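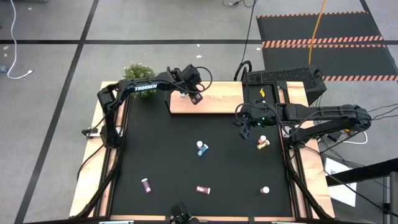
Figure 2. Bench with flat black work surface and raised wooden shelf along the far edge, seen from above.

3.2 Surface reflectance and visual comfort

The second part of the survey dealt with the finish of work surfaces in shared workshops. Earlier work at the Vorham site (Thiele and Bawa) treated the bench top as a neutral element and reported only the light level on the horizontal plane. We found this insufficient. Two benches lit to the same 500 lux can differ greatly in perceived brightness when one top is pale and the other black, and users respond to the difference by moving task lamps or by facing away from the window.

Readings were taken at Nunbridge and Whitelaw in July, between 10 a.m. and 2 p.m., with the ceiling lights on and the blinds half lowered. The meter was placed flat on the bench top, first at the front edge and then directly in front of the shelf, where one was fitted. Dark tops of the type in Figure 2 were compared with untreated wood tops in the same room.

At Nunbridge the mean level at the front edge was 420 lux. In front of the shelf it dropped to 300 lux, a loss we attribute to shading by the shelf and by items stored on it. The drop was similar for both finishes, as expected, but users of the dark tops rated the rear zone as dim far more often. Users of the wood tops complained mainly of glare in the early afternoon.

Pacheco and Carvalho recommend a matte mid-gray finish for mixed use. Our results support this for fine assembly but are less clear for drawing and layout work, where contrast with white paper seems to matter more than overall brightness. The Whitelaw ratings were too few to test separately and are pooled with those from Nunbridge in the analysis that follows.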